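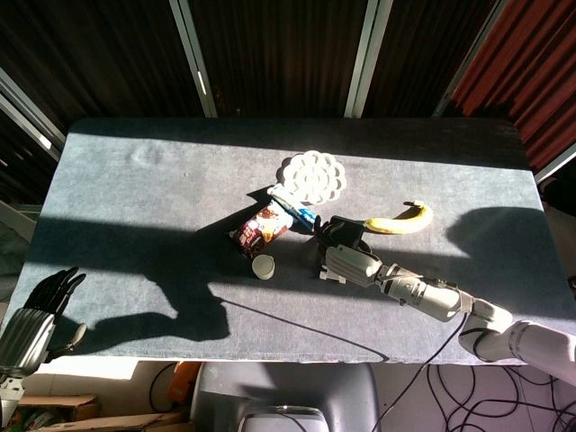

Wandale House Residents' Meeting
Minutes, September

Present: Sigrun Berge (chair), Damián Sandoval, Vilgot Holmgren, Pankaj Agarwal (minutes)
Apologies: Leopoldo Montes, who sent written comments on items 3 and 6

Meeting opened at 7.10 pm in the common room.

1. Minutes of the last meeting

Agreed, with one correction. The kettle was bought by Vilgot and not by the house, so he is owed the money and has now been paid. Everyone agreed it is a very good kettle!

2. Money

Sigrun went through the house fund, which stands at £3,245 after the summer. This is the best it has looked since we started keeping a proper sheet, and Damián asked for the minutes to record a big thank you to everybody who cooked for the garden lunch, as most of the increase came from there. £300 was set aside for the common room in spring and £73 of it has gone so far, all on the table cover. No other spending to report. The window cleaner's bill for the stairwell has not come in yet.

3. The common room table

A long and happy item. The new cover from Verkeck has been on the big table for a few weeks and people love it. Vilgot said he had expected to put up with it and now finds he sits down there with his breakfast instead of taking it upstairs. Leopoldo wrote that the room sounds softer, with far less clatter when people put things down, and that he would happily have one on his own table.

There was some talk about how to look after it. Damián has been going over it with the clothes brush that hangs behind the door, always in the same direction, and says it takes only a minute or two. Sigrun reminded everyone that hot pans go on the trivets, which now live in the top drawer on the left (they were in the cupboard under the sink, where they were no help to anyone). Pankaj asked if it can go in the machine. The leaflet says cool wash only, no spin, and it would be heavy wet, so we will brush it for now and think again after Christmas.

Agreed: keep the cover on all year round. Damián to brush it weekly and show the rest of us how.

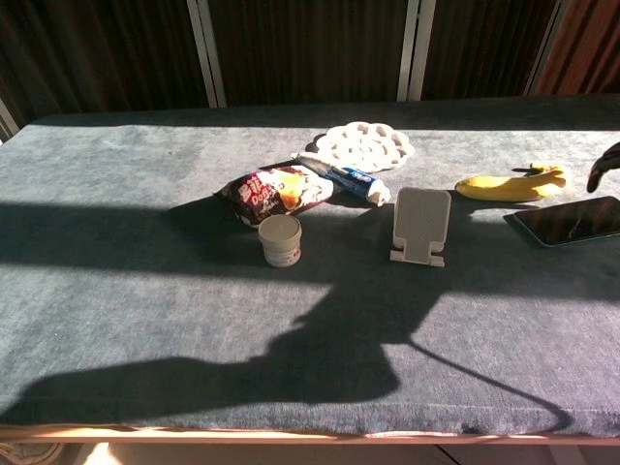 4. Things that live on the table

Sigrun brought up what stays out and what gets put away at night. She is keen that the table should look used and friendly, and the rest of us were with her on that, but it does fill up, and supper goes on late when it has to be cleared first. We went through it bit by bit. The phone stand stays, as people follow recipes on it and Vilgot rings his sister from it. The white flower-shaped mat stays as well - everybody likes it against the dark grey, and Sigrun would like to find a second one to match. Toothpaste is to go back upstairs with its owner! Snacks are fine to leave out in the daytime if you don't mind sharing them, and Damián said that goes double for anything with Chinese writing on the bag, which he always wants to try. Fruit should go in a bowl. We don't have a bowl big enough, so Pankaj offered to look in the Espinoza shop on his way home, where he has seen some lovely deep ones. Small jars to be labelled on the lid if you want them back, and put on the shelf by the window if you don't.

Agreed: table cleared by 6 pm each day, apart from the stand and the mat. Pankaj to buy a fruit bowl, up to £25.

5. Sun and blinds

The sun comes in strongly on this side of the house and everyone enjoys it, so this was mostly a question of the cover fading. Vilgot had a blind in mind, and passed round a Fleretti catalogue with some pages folded down. The pale linen ones were much admired. Sigrun was worried about losing the light, which for her is the whole pleasure of the room, and she wondered if simply turning the cover end to end every month would do the trick. Pankaj liked both ideas. After a good chat we decided to try turning it first, as it costs nothing, and to keep the catalogue on the bookshelf for anyone who wants to dream over it.

Chocolate, butter and soft fruit should not be left in the sunny part, please.

Agreed: turn the cover on the first of each month, Vilgot to do October. Blinds to come back in spring if we see any fading.

6. Autumn suppers

Very much looking forward to these! Leopoldo's note offered his bean stew for the first one, with bread from the corner, and this was accepted before Sigrun had finished reading it out. There will be 4 suppers between now and the end of November. Damián will do the second and is thinking of dumplings, with everyone folding their own at the table. He asked about flour on the cover. We will put the old oilcloth over the top for that evening; it is in the hall cupboard behind the ironing board, and Sigrun thinks it will reach if it is laid the long way.

Vilgot would like one supper to be puddings only. There was loud support. Date to be fixed once he has found out if the downstairs oven can be trusted above 180.

Guests are welcome as before, but write the name on the sheet by the door before noon so that whoever is cooking knows what to buy.

Agreed: Leopoldo first, Damián second, Vilgot third (puddings), Pankaj and Sigrun to share the last.

7. Any other business

The drawer with the batteries in it has become the drawer with everything in it. Pankaj will empty it on to the table one evening and put round a message so that people can claim what is theirs. Anything left goes to the charity shop.

Sigrun has been given some spider plant babies and would love them to have homes. They are on the landing in yoghurt pots, take as many as you like.

Damián asked if the lamp in the corner could move nearer the table for the darker evenings. Tried on the spot, with the flex run along the skirting board, and it looked so nice that it has been left there.

Vilgot thanked Sigrun for chairing, and for the ginger cake.

Actions
Damián: brush the cover weekly, check the oilcloth fits before the second supper
Pankaj: fruit bowl, battery drawer
Vilgot: turn the cover in October, test the oven
Sigrun: look for a matching mat, put up the supper sheet
Leopoldo: stew, and let us know how much bread

Meeting closed at 8.25 pm. Next meeting in October, same room, with Damián in the chair.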